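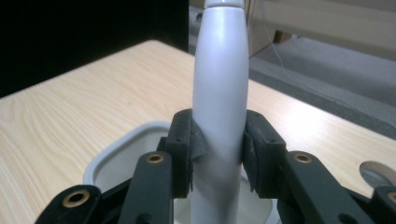
Sobczak starts taking orders for its hand-held gripper kit

I've been waiting for this one since the spring, so forgive me if I get a little excited. Sobczak, the small outfit out in Surkevport, has opened orders for the Ivier, a hand-held gripper kit for people who want to record how a person picks things up and then teach a robot arm to do the same. October is when the first boxes go out, and the first batch is 500 kits.

The price is $270 for the gripper by itself, which made me blink a couple of times. I paid a good bit more than that for a pair of secondhand fingers and a bag of screws! You bring your own camera and your own patience.

Renzo Bassi, who runs the workshop at Sobczak, told me on the phone that they settled on plastic linkages and stick-on foam pads so that owners can fix everything at home. "If you can change a bike tire you can change a pad," he said. (I can't change a bike tire, but I did manage the pad.)

I've had an early kit on my table for a while now, mostly squeezing household stuff. My favorite thing so far is how the two fingers take hold of something round. Foam gives a bit, the grip settles, and I don't have to crush the trigger. Flat things are harder, and I still can't get a coin off the table without chasing it to the edge. The pads do wear, and mine were scuffed and fraying at the edges sooner than I'd hoped, so I asked about spares. A pack of them will be sold separately, price still to come.

The other thing I'd grumble about is the manual. It's 56 pages, and the part on mounting your camera comes after the part that assumes you've already mounted it. Ida Lenz, who wrote most of it, says a new version will be up for download before the kits ship, with that chapter moved to the front where it belongs.

I tried it on a pale wood table because that's the kind of table people have, and the dark fingers stand out nicely against it. Worth knowing if you're picky about how your recordings look!

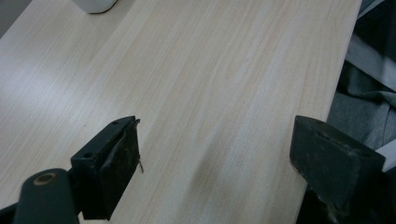

How to get one

Orders go through the Sobczak web shop, one kit per person for the first batch. Schools and clubs can ask for more by email, and Viola Palumbo is the one answering those. She told me a club in Imanham has already put its name down and that she's trying to get back to everybody within a day or two.

If the first batch sells out, a second one of 2000 is planned, though she wouldn't give me a month for it. Pickup at the Surkevport workshop is possible too, mornings only, and you save the shipping. Bring a bag, the box is bigger than you'd think.

I'll write up the spare pads once I know what they cost.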